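Does "Undo" Really Remember Everything? 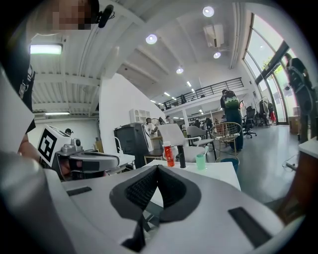
What does the Undo button do when you click it?

It steps back through a list. Every time you type a word, move a clip or paint a line, the program writes that change down. Undo takes the newest change off the list and puts things back the way they were.

People say Undo can fix any mistake. Be careful with that claim. The list has an end. In Pruvby, a drawing program, it holds 23 steps. Make change number 24, and the oldest one drops off. If you spent the morning coloring a dragon and want the plain pencil lines back, 23 steps won't get you there.

Can't the program just keep more? Some do. The video editor Drellix lets you pick any number up to 298. That sounds like plenty until you try it. Dragging one clip a little to the left, then a little more, then back again uses up three steps.

Then there is closing the program. In many programs the list lives in the computer's short-term memory, and that gets wiped when you quit. Open your project the next day and the Undo button may be gray. Your work is there, but the steps are gone.

Ads for Dernance say it has "endless undo." Endless is a big word. A computer only has so much room, so ask what happens when the room runs out. The help page does tell you, near the bottom: old steps get deleted.

So what should you trust? Saved copies. Before you try something big, choose Save As and give the file a new name, like dragon2. Then open the copy and check that it works. A copy you have never opened might be broken, and you wouldn't know.

Try this test in any program you use. Make ten small changes, save, quit, and open the file again. Press Undo. What happened?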